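3.2 Referral routes and first contact

The Brivlow home-help scheme accepts referrals from four sources: general practices, hospital discharge desks, relatives, and older residents themselves. Records were drawn for all households that were referred between the opening of the scheme and the end of March. After removal of duplicate entries and of households that moved out of the area before a first visit, 1000 records remained. From these a sample of 200 was taken, stratified by referral source and by district (Prirncombe town, the outlying villages, and the Elano estate).

For each sampled record we coded the date of referral, the date of the first telephone call, the date of the first visit, the tasks requested, and the tasks agreed. Requested tasks were taken from the referral form. Agreed tasks were taken from the visit sheet signed by the resident. Where the two disagreed, both values were kept. Laundry, bed making, and the sorting of clothes were coded together as "linen and clothing" (Figure 2), as the visit sheets do not separate them in a consistent way. 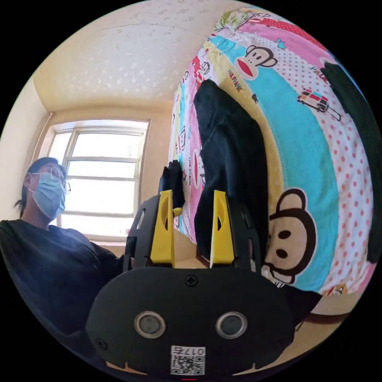

Figure 2a. Linen and clothing tasks: black garment at the gripper fingers.

Coding followed the scheme described by Pálfi for rural day centers, with two changes. First, "company" was treated as a task in its own right and was no longer folded into "other." Second, shopping was split into accompanied and unaccompanied trips. The split matters for staffing, given that an accompanied trip takes up a full visit and an unaccompanied one can be combined with other errands. Two coders worked independently on the full sample. Disagreements were settled by discussion, and the original codes were retained for the agreement statistics in the appendix.

3.3 Differences between requested and agreed tasks

The referral form and the visit sheet matched in full in fewer than half of the sampled records. The direction of the mismatch depended on who made the referral. Forms completed by relatives tended to list cleaning and meals, and the later visit sheets often dropped one or both. Forms completed by hospital desks were short and frequently named only a single task. Self-referrals were the closest to the final agreement, although they were also the most likely to leave out help with bathing, which then appeared on the visit sheet.

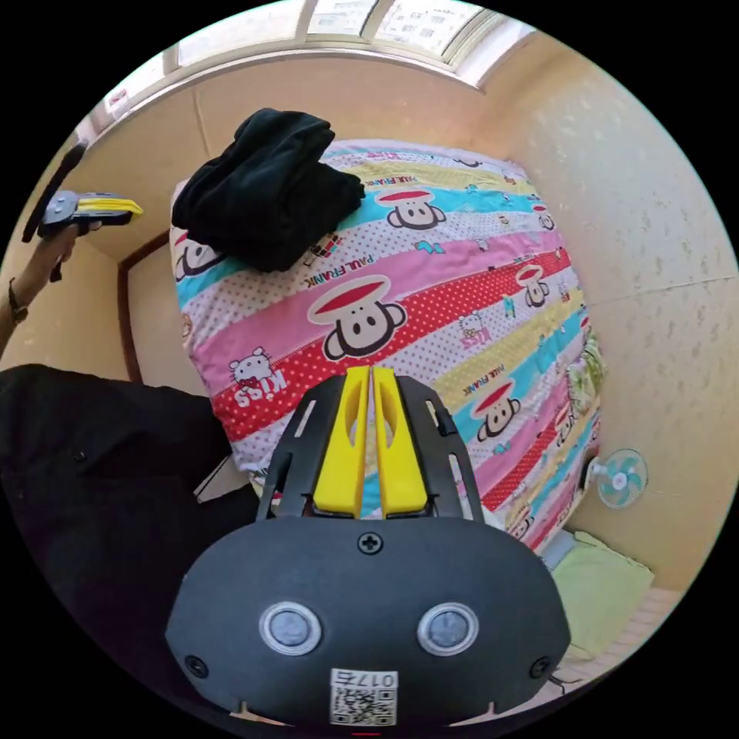 Department of Social Gerontology, Home Support Research Group

Company was seldom requested on forms from practices and hospital desks but was among the tasks most often agreed at the first visit. Visitors were instructed to ask about it in the same words each time ("Would you like someone to sit and talk for part of the visit?"). We cannot separate the effect of the direct question from the effect of meeting the visitor in person. A form that carries the question in print would allow a partial test, and a revised version has been drafted by Emese Halász for use in the next phase.

Linen and clothing tasks showed the smallest gap between request and agreement across all referral sources. They were, however, the category most often changed afterward. Residents who had agreed to weekly help with bedding commonly moved to every second week once a routine was in place, and the freed time was reassigned to company or to accompanied shopping. These changes were recorded on the visit sheet by hand and were not entered in the central system. Any analysis based on central records alone would therefore overstate the hours spent on linen.
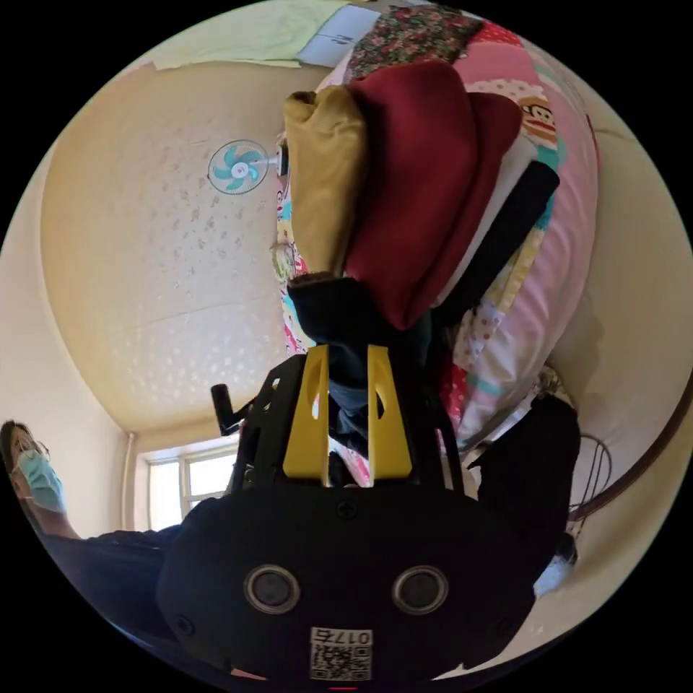
Figure 2b. Linen and clothing tasks: folded fabric items held in a bundle.

3.4 Waiting time

Waiting time was defined as the number of working days between receipt of the referral and the first visit. The median was 5 days in Prirncombe town and longer in the villages, where visits are grouped by route. The Elano estate did not differ from the town. Records with no telephone call before the first visit were kept in the analysis and flagged. Nearly all of them came from the villages, where visitors sometimes called in person while already on the route. Excluding the flagged records did not alter the ranking of the three districts. Waiting time was not associated with the number of tasks requested.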